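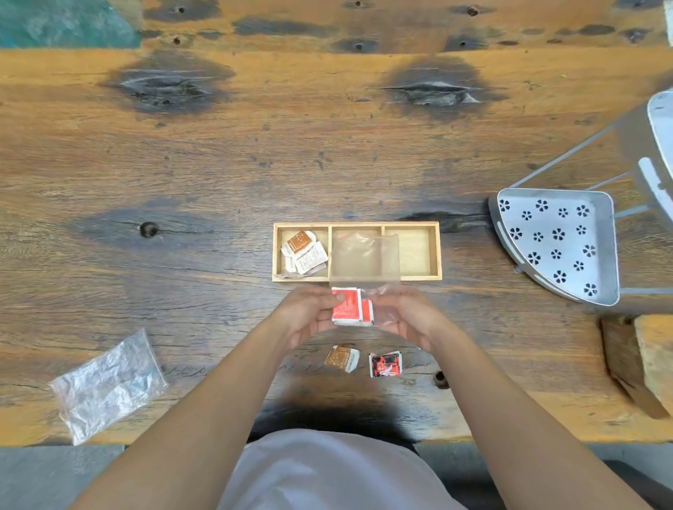
Best way to sort takeout sauce packets??

posted by goreck39

Got a whole drawer of these things. Ketchup, soy, who knows what else. Bought a little wood tray w/ 3 sections but they dont stay put when the drawer slams. Bag them first or just dump them in? Also how long do they keep, some are from May at least

plorkdale_806

Bag them, one kind per bag. Clear sandwich bags, fold the top under so it lies flat. If one bursts the mess stays in the bag and your tray isnt sticky forever. Had soy sauce soak into bare wood once, never came out. Toss any that are puffy or leaking. No date on most so I write the month on the bag

Triltunau

just throw them out lol. you will never use that much ketchup

reuter2

Agree w/ bagging but leave one section open for the ones you use all the time. Mustard for me. Put teh rest in the fridge door

Search this site Enter keywords Go

Contact us | Copyright 2018 Plorkdale Home Help | Back to top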